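Search the manual Enter keyword or part number Go

Brovholm Table – Set-Up and Care Guide

Section 4: Leveling and First Cleaning

By now the legs are on and the table is standing the right way up. If it is still upside down, go back to Section 3, step 9, and bring a friend.

4.1 Leveling

1. Move the table to where it will live. Lift it at both ends. Dragging will fold the leveling feet under, and they do not fold back.

2. Press down on each corner in turn. If one corner dips, mark it with a bit of tape. If all four dip, the floor is your problem and is outside the scope of this guide.

3. Turn the foot under the dipping corner counterclockwise, half a turn at a time, until the rocking stops. Each foot has 17 mm of travel. Past that it comes off in your hand.

4. Tighten the lock nut with the small wrench from bag D. Keep the wrench. Hildegard Seidel in our parts office mails out replacements, and she would like to do other things with her April.

Note: A folded beer coaster also works. We can't recommend it, but we have been to people's houses.

4.2 First cleaning

The top ships with a thin film of factory dust, which looks like nothing until you put on a dark sweater and lean.

1. Wipe the top with a dry, soft cloth, following the grain.

2. Wipe again with a damp cloth and one drop of dish soap. One. Customers who use more write to us about streaks.

3. Dry it right away with a clean towel.

4. Wait 30 minutes before setting anything on it, including elbows.

CAUTION: No scouring powder, steel wool, or the green side of the sponge. The finish is smooth because it hasn't met any of them yet.

4.3 Checking the surface

Look at the top from a low angle with a window or lamp on the far side. The light blond finish shows a soft, whitish glare where the light lands, and that is normal. A smear will stay put when you move your head. The glare will follow you.
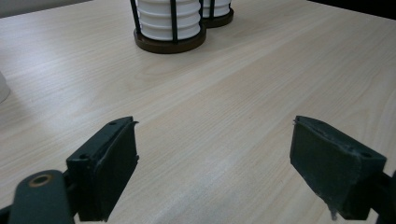
If you find a smear, repeat steps 2 and 3 of the first cleaning, with less soap this time. The pale streaks in the grain are part of the surface and will not come off – Do-yoon Kang on our test bench spent most of a morning on one so that you don't have to.

Scratches you can see but can't feel with a fingernail may be left alone. For the kind you can feel, order the blond touch-up stick, part 155, and practice under the table first.

4.4 Before you move on

Check the lock nuts once more after the first week, then go to Section 5 if you bought the extension leaf. If you didn't, skip to Section 6, Warranty, and keep your receipt somewhere other than under the short leg.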